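Prukska two-finger gripper: replacement finger set and service notice

Part of the Prydderch bench handling range, supplied by Cudar
Notice date: Thursday, July 2, 2026

The replacement finger set fits all Prukska two-finger grippers used for light bench work. It replaces the earlier set, which has been withdrawn from sale. If you have the earlier set fitted, please read the service notice on this page before you run the gripper again.

What's in the pack

One pair of fingers with pads fitted
4 fixing screws
One hex key
A paper fitting sheet

Service notice: slow release of light plastic parts

We have had reports of the earlier fingers failing to let go of small plastic parts. The gripper opens as commanded and the controller records a good release, but the part stays stuck to one pad and is carried off on the next move. In most reports it then fell on the bench. In one it was driven into the table top, which bent the finger and tripped the arm's force limit.

The fault is in the pad material. It takes up residue from soaps, hand creams and light oils, and becomes tacky. The first reports came in March, from sites that handle caps, lids and filled bottles. We then ran the earlier fingers on a test bench at Prustorport. The first slow release came after 800 cycles on pump bottles, and by 3,172 cycles the pads were sticking often enough that we stopped the run. 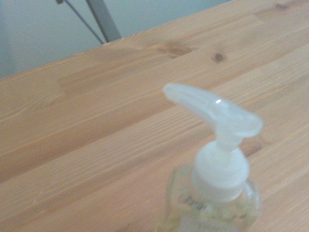

Clear pump bottle on the pine bench, with the spout to the left.

Pump bottles are awkward for this gripper in any case. The spout stands out well to one side, so a part that hangs on the pad for even a moment can catch it on the way past. Small tabs and shallow caps give more trouble than whole bottles. They have very little weight to pull them clear, and the gripper's own width reading can't tell a tab on the pad from a pad with nothing on it.

Which sets are affected

Look at the batch number on the inside face of each finger, near the base. Any number up to and including 109 is the earlier set. Fingers with no number are also the earlier set. Both fingers in a pair should carry the same number — if they don't, treat the pair as affected.

What to do now

Stop any unattended running with the earlier fingers.
Keep hands out of the working area until the arm has been stopped and locked off. Do not reach in to pull a stuck part free, even if the gripper looks fully open.
Lower the closing force to the lowest setting that still holds your part.
Wipe the pads with a dry lint-free cloth at the start of each shift. Solvent wipes make the problem worse.
Order the replacement set. 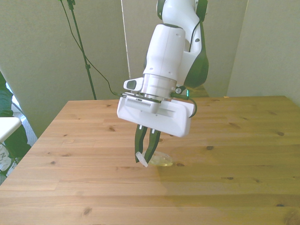
If you have to keep working with the earlier fingers while you wait, stay with the machine and run at reduced speed. Add a short pause after the open command, and raise the arm straight up before any sideways move. This gives a stuck part a chance to drop close to where it was picked. It does not cure the fault.

Fitting the replacement set

Stop the arm, lock it off and disconnect power to the gripper. Support each finger as you take out its screws. Clean the mounting faces, fit the new fingers and tighten the screws evenly by hand with the key supplied. Reconnect power and run the homing routine twice. The open width stored in the controller will be slightly out after the change and must be set again before you run a job.

Check the release with the actual part you handle. A test block is too heavy to show the fault.

What has changed

The new pads are a harder compound with a ribbed face. Grip on smooth parts is a little lower than with the old pads when new, so some jobs will need a small increase in closing force. The fingers are the same length and use the same screws.

Exchange and returns

Sets on the affected list are exchanged free of charge through Cudar. Send the old fingers back in the bag that comes with the new pack, marked with the gripper serial number. If a finger has been bent in a collision, tell us when you order. The gripper body will need to be inspected too, and we will send a return label for it.

Availability: in stock
Sold as: matched pair only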